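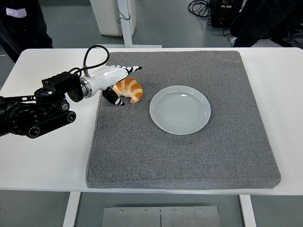
Croissants again this week. I said in December I'd write up how I do them at home and then didn't, so I'm doing it now in bits while the second batch rests.

The recipe is mostly Latrice Pettigrew's. She gave it to me on the back of an envelope and I've changed the milk and the resting times. Everything else is hers.

Flour first. I use a strong white and a bit of plain, half a kilo altogether. All strong flour fights you when you roll it. All plain tears. I've settled on four parts strong to one part plain.

Then 10g salt, 55g sugar, 7g dried yeast, 40g soft butter, 143g cold milk and enough cold water to bring it together. The 143 is what my jug gave me the first time it went right and I've stuck with it.

Mix until there's no dry flour left and knead for three or four minutes. It shouldn't be smooth and stretchy like bread dough. Flatten it, wrap it, put it in the fridge overnight.

The butter block is 250g, cold, bashed flat between two sheets of baking paper with a rolling pin. About the size of a paperback opened out. Square off the corners with a scraper. I do this in the evening too so it's ready when I get up.

Butter matters more than flour. The supermarket own brand has been fine in winter and hopeless in July. If you can find one with a higher fat content, get it, but don't go across town for it.

Take the butter out ten minutes before you want it. It should bend without snapping. If it snaps in your hands it will snap inside the dough, and then you get brioche with greasy patches.

Roll the dough to twice the size of the butter, butter in the middle, fold the sides over and pinch the seam. Roll it long. Fold in three like a letter. Fridge for 45 minutes. Do that three times in all.

Gerrit Segers says two letter folds and one book fold gives a better inside. I tried it on Monday and couldn't tell the difference. He says my rolling is uneven, and he's right about that.

If the dough springs back, stop. Put it in the fridge and go and do something else. Every bad batch I've had came from carrying on at this point.

Cutting. Roll to 4mm, trim all four edges so the layers show, then cut long triangles. I weigh the trimmed dough before I cut it. Today's was 951g, which made twelve with a little left over.

Keep the trimmings. Press them into a muffin tin with brown sugar and bake them alongside. They look terrible and go first.

Shaping. Pull the triangle gently so it's a bit longer, roll from the wide end, don't squash it. Tuck the tip underneath. Bend the ends round if you want a crescent. I do. A straight one tastes the same and fits in a lunchbox.

Proving takes longer than you think. Mine had two and three quarter hours in the oven, switched off, with a pan of warm water on the bottom shelf. They should wobble when you shake the tray. Don't let it get much above 26 degrees or the butter starts to run out.

Egg wash: one egg, one extra yolk, a pinch of salt, splash of milk. Brush along the rolls and try to keep it off the cut edges. Two thin coats, one before proving and one after, give you the shine.

Oven at 200 fan for six minutes, then down to 163 for another fourteen. Yes, 163, my dial is marked in Fahrenheit on one side and that's where the line falls. Call it 165 if yours is normal.

Take them darker than you want to. Pale croissants are doughy in the middle. You're after deep orange on the top with the folds a shade lighter.

Cool on a rack for at least half an hour. I know.

They freeze well after shaping and before proving. Open tray in the freezer until they're hard, then into a bag. Take them out last thing at night, leave them on a lined tray somewhere cool, bake in the morning.

Day-old ones: five minutes at 160, straight on the shelf. The microwave makes them leathery.

Someone asked about plates. Plain white, shallow, with a bit of a rim to stop the flakes going everywhere. The rim helps less than you'd hope.

Someone else asked if you can halve the recipe. You can, but the butter block gets fiddly at that size. I'd make the full amount and freeze half.

Second batch is ready to roll so I'm stopping there. Pain au chocolat another time, once I've found chocolate sticks that don't leak out of the ends.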